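Trellik project: progress report for November
Prepared by Mwanahawa Rotich for Kratochvíl

We have had a cracking month. The target for this stage was 200 usable examples of the arm picking a bottle and setting it down on the table, and we closed at 263, which is 63 over. Kvido Tóth rewrote the labelling page in the first week and it has made a huge difference (he can now check a recording in a single pass, start to finish, without opening a second program).

Of the new examples, 100 were collected in the shop room at Nirkcombe. The other 163 came from Handholm, where the lighting is steadier and the work goes faster. We threw out 7 recordings in which the operator paused too long before closing the fingers.

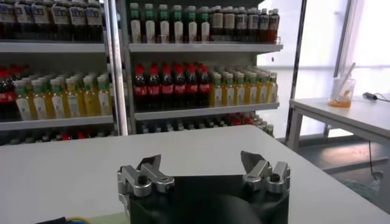
Variety is what we're chasing next, and I'm really pleased with how Nirkcombe is shaping up for it. The model still muddles drinks that look alike, so we want plenty of starts with the fingers wide open and the shelves full in the background. Red-capped cola next to a row of yellow drink is an easy pair for it; the dark bottles with pale labels are much harder, and they'll get the larger share of next month's sessions.

Spending is on plan. We'd like your agreement to move two operator days from Handholm to Nirkcombe.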